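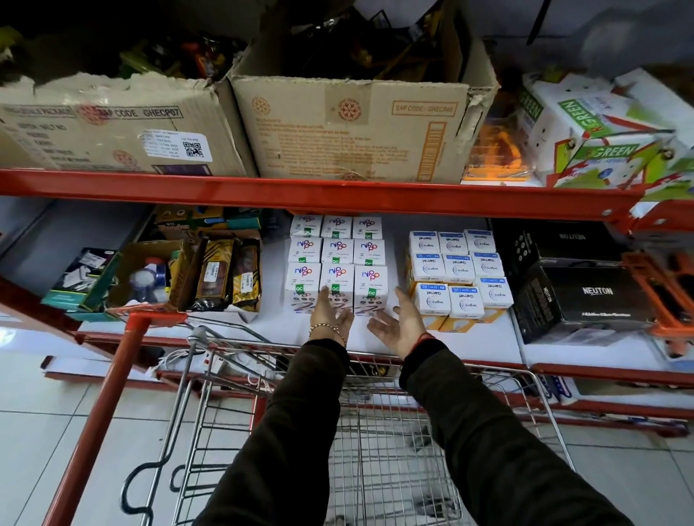
Who decides when a robot is allowed to put stock on a shelf next to people? At Prornia it's the shift lead on the floor, working from a two-page rule sheet, and the sheet wins over whatever the software wants.

Visit notes: Prornia test store, Fevthorpe
By Tymofii Ivanyshyn
October 2021

Typing this on the train so forgive the mess. Open day, three hours, too much coffee. Doors at nine, badge, shoe covers (why?), then straight in.

Short version. Prornia is trying to write down good practice for shelf robots in small stores. Electrical goods, hardware, that sort of thing. Narrow aisles, mixed cartons, shoppers who don't get out of the way. Their view is that the warehouse rules don't fit and everybody has been borrowing them anyway.

Yannick Vasseur did the tour. Talks fast, walks faster. Started with the hand work, and spent longer on it than I expected. The rule is that no task goes to a machine until people have done it by hand and it's been written up. Facing small boxes is the one they keep coming back to. Nippo boxes three by three, Wipro Garnet bulb boxes next to them three by three, labels forward. Sounds like nothing. Then look at the shelf above, torn cartons, stuff jammed in the top, boxes leaning. That's what a real store looks like and the rule sheet has to cope with it.

Things I wrote down, in no order:

Max 40 items per run before a person checks the shelf. Used to be more. Yannick wouldn't say how much more.

Cart stays on the aisle side, never behind the worker. Somebody backed into one last winter.

Stop button within arm's reach from any spot in the aisle. They measured it with their shortest colleague.

Open or torn cartons are hands only. Machine skips them and flags the location. I asked about half-open ones. Also hands only.

Cables under the bottom shelf count as a hazard and have to be logged before a run. Big argument about this one at Hamel apparently, where the staff said they'd be logging all day.

Upside down box is a facing error, not a safety error. Two diferent forms. Too many forms in general if you ask me, I counted six on the clipboard.

Numbers. The log for the trial stands at 2,862 runs, with 114 stops by a person. Most of the stops were "not sure, stopped to look", and Yannick was pleased with that. No blame for stopping, it's line one on the sheet. They want to get to 1,000 runs in each store before the rules get a version number. Fevthorpe is there, Hamel is close, Filtow only opened its aisle this month.

Lunch was sandwiches. Ok sandwiches.

Afternoon was the discussion and it dragged a bit. A woman from a lighting wholesaler asked who pays when a robot run gets paused on a busy Saturday. Good question, weak answer ("the store and the supplier would talk"). Someone else wanted a color code on the floor. Prornia tried tape, it peeled off the tile within a week and people tripped on the edges, so now its cones.

My gripe: the sheet says nothing on training for temps. Yannick said it's in the next draft. I'd like to see it before Filtow gets going properly, most of that team is seasonal.

Worth the trip though. Most of these days you get a demo and a pen. Came away with the actual draft and permission to copy the stop log template for our own site. Will scan it Monday if the scanner's working.

Next open day is at Hamel, sign-up sheet is at their front desk.

17 shares
5 comments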